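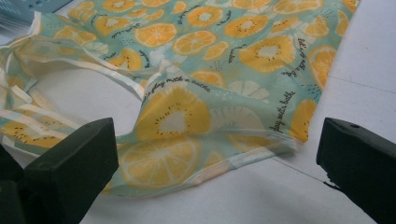
Finger pads are consumables, and they should be looked after the way we look after filters and belts. Most shops I visit treat them as part of the gripper. They go on at commissioning and come off when somebody complains about dropped parts. By then the pad has been out of shape for weeks and the grip force has been turned up twice to hide it.

Thin film shows the problem first. A rigid carton will forgive a poor pad, because there is plenty of flat face left to press on. A plastic bag has no face. The fingers have to meet along a clean line and trap a fold between them, and if one edge is ragged the film slides through the low spot. Raising the force does not close a gap in the pad. It crushes the high spots and makes the next pick worse.

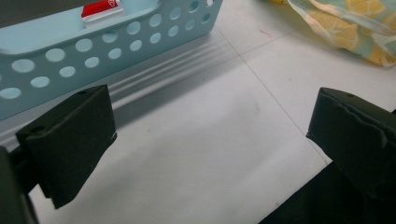
A torn top edge is easy to dismiss, given that the center of the pad does most of the work on boxes. On bags the edge matters more, as it touches the film before anything else does. My rule is to change both pads when either one frays. Danjuma Okoro, who ran the Minja cell at Norberg before I did, changed only the bad side. We argued over it for most of an August. His way costs less in foam. Mine keeps the two faces at the same thickness, and the closing point stays in the middle, where the program expects it.

The screw hole deserves a look at every change. If it has pulled oval, the pad will shift under load however well it was cut. Tighten by hand, close the fingers on a strip of paper, and pull the strip at both ends of the pad. Equal drag means the faces are parallel. The check takes 2 minutes and needs no gauge.

I would also set a fixed interval. Yae Ebihara logged 53 pad changes on the Zeltetti line, and her notes persuaded me that inspection alone depends too much on who is inspecting. We now change at 1,000 picks on film and keep 8 pads cut and bagged in the drawer. Some are thrown out with life left in them. I accept that. Foam is cheap, and an hour spent retuning force settings against a worn pad has to be spent again once a new one goes on.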